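Print this page | E-mail this page

# Vellby open day set

Simulated episodes replayed for visitors at the Kelemen open day in November. 290 episodes, 17 room layouts. Rendered in Endau; low resolution is intended. 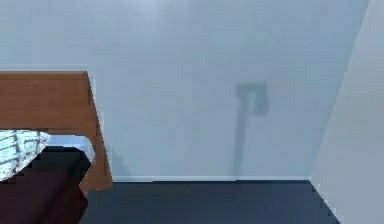
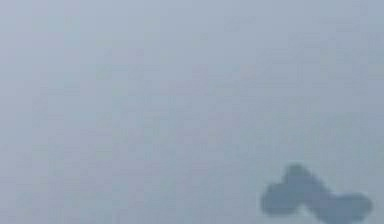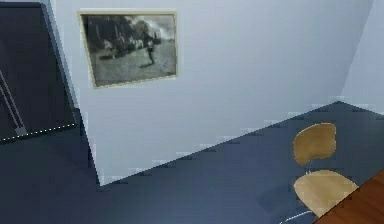 Rendered views, one room.

Episodes over 35 seconds were left out of the replay but remain in the archive. Use seed 1031 to repeat the visitor run. Garner loaders need version 2 or later.

Contact: Vellby data desk | © Kelemen | Back to top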